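**Tag title tournament – who goes over at the October show?**

**ringpost_dan** – March 29, 2024
Spring bracket is done, so Ferkix vs. Chamoun is set for the tag title tournament final in October. That's a long build for two guys who barely have partners. Ferkix has been with Tilura for 16 matches and they've lost four. Chamoun has had a new partner every month. I'd put the belts on Ferkix and Tilura and let them hold them through winter.

**backrow26**
Disagree. Tilura can't work a long match. The one in Tustholm went 26 minutes and she was gassed by the halfway point. Chamoun carried the last stretch by himself.

**ringpost_dan**
She was working hurt in Tustholm. The promoter said so on the podcast.

**halas_corner**
Hala Sabbagh here, I keep the results page. I went through the old cards again last night at the kitchen table.
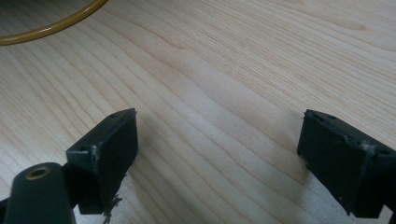 *A wooden tabletop with a yellow cable.*

The count is 128 tag matches since the promotion opened. Champions kept the belts in over half of them, so a long reign for anybody wouldn't be odd. I don't have finishes for the first season, only winners.

**backrow26**
Does that include the house shows?

**halas_corner**
No, only cards with a printed lineup. If you have house show results, send them and I'll put them on a separate page.

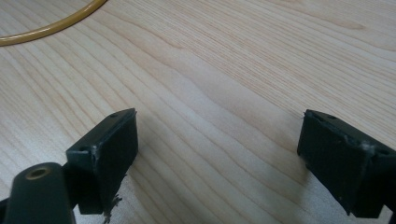 I would also correct one thing from the first post. Ferkix and Tilura have lost five, not four. The count-out loss to Chamoun's team is in the book as a loss.

**ringpost_dan**
A count-out shouldn't go in with the pinfalls. The belts wouldn't have changed hands on it.

**halas_corner**
It was non-title. A loss is a loss on my page.

**mat_burn**
I'm with Hala on the count-out. On the final, I think they do a double pin and run it back – they did that with the singles belt and it sold tickets.

**backrow26**
Please no. I drove home angry after that one.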